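Notas para la charla. «¿Ya friega? Lo que las máquinas saben hacer en casa y en el taller»
Duración: media hora más preguntas. Hablar despacio, que en la última me comí el turno de preguntas.

APERTURA
Empezar sin saludo largo. Preguntar a la sala quién ha visto este año un vídeo de un robot doblando una camiseta. Levantarán la mano casi todos. Preguntar luego quién tiene uno en casa. Pausa. No hacer el chiste del aspirador, lo hará alguien del público.

Decir de entrada lo que pienso: falta bastante más de lo que sugieren los vídeos. Vengo de mantenimiento industrial, he instalado brazos que sueldan y paletizan muy bien, y por eso mismo me cuesta creer en el mayordomo.

BLOQUE 1. EL TALLER
Caso Huvthorpe. Línea de embalaje, siempre la misma caja, siempre a la misma altura. El brazo hace 2000 movimientos por turno y lo único que pide es grasa y que no le cambien el cartón. En marzo les cambiaron el cartón. Contar lo de las ventosas, pero corto.

Idea que tiene que quedar: en el taller adaptamos el mundo a la máquina. Jaulas, topes, utillajes, una cinta amarilla en el suelo. En una cocina no se puede pedir eso a la familia.

BLOQUE 2. LA CASA
Poner la mesa. Recoger un plato. Guardar la fruta. Tareas que un niño hace de mala gana y que llevan décadas resistiéndose. Enumerar sin prisa lo que las complica: objetos blandos, manteles que se arrugan, gente que pasa, la luz de la tarde.

Explicar la demostración humana: una persona hace la tarea con pinzas en las manos, se graba y de ahí aprende el modelo. Recalcar quién trabaja en esta fase. Trabaja la persona. Dejar las dos diapositivas un rato, sin hablar encima.
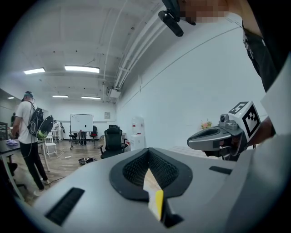
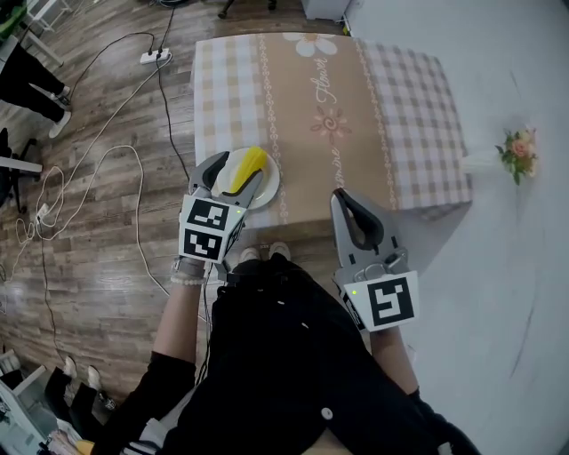

Retomar con la pregunta del coste. Supongamos que hacen falta 200 repeticiones de una tarea para que salga decente con un mantel concreto. ¿Cuántas para otro mantel? ¿Y para otra mesa, otra altura, otro plato? El que venda la cifra de la primera mesa como si valiera para todas nos está vendiendo humo. Decirlo así, con esas palabras.

Aquí suele intervenir alguien del sector. Ser justo: los modelos generalizan mejor que antes y hay cosas que hace unos años yo daba por imposibles. Reconocerlo sin rodeos y seguir. Mi objeción va por otro lado. Una tarea que sale bien casi siempre sirve para un vídeo. Para mi vajilla, no sé.

BLOQUE 3. CÓMO LEER UNA DEMO
Leer la conversación con Ľubomír Kuruc, de Tornavstead. Le pregunté por la demo de Plumosard, la de la encimera, y me contestó: «Pregúntales qué hicieron con las tomas malas». No me dejaron verlas.

Preguntas que doy al público para que se las lleven apuntadas:
¿El vídeo va a velocidad real?
¿Hay alguien manejando el robot a distancia?
¿Cuántos intentos hubo y quién recolocó los objetos entre uno y otro?
¿Qué pasa si se mueve el plato un palmo?
¿Quién limpia cuando se cae algo?

Sobre la segunda: teleoperar no es trampa si se dice. El problema es la letra pequeña gris sobre fondo gris.

Prueba en Feng, octubre. 16 objetos de cocina sobre una mesa que el equipo no había visto. Contar qué pasó con el colador. No dar el resultado como estadística, es una tarde en un sitio. Si preguntan por el cacharro de las tenazas, decir que esa parte no la presencié.

BLOQUE 4. ¿ENTONCES QUÉ COMPRO?
Para el taller: lo aburrido. Pieza fija, ciclo repetido, alguien de la casa que sepa reprogramarlo. Pedir precio de mantenimiento por escrito antes que precio de compra.
Para casa: de momento, lavavajillas. Funciona porque alguien tuvo el buen juicio de no darle manos.
(Ojo, esta frase gusta mucho y se tarda en recuperar la sala. Beber agua.)

SI SOBRA TIEMPO
Seguros y responsabilidad, diapositiva oculta al final. Si no sobra, saltar a preguntas y dejar en pantalla la lista del bloque 3.

Pendiente: pedir micro de solapa y comprobar que el mando pasa las diapositivas desde el fondo.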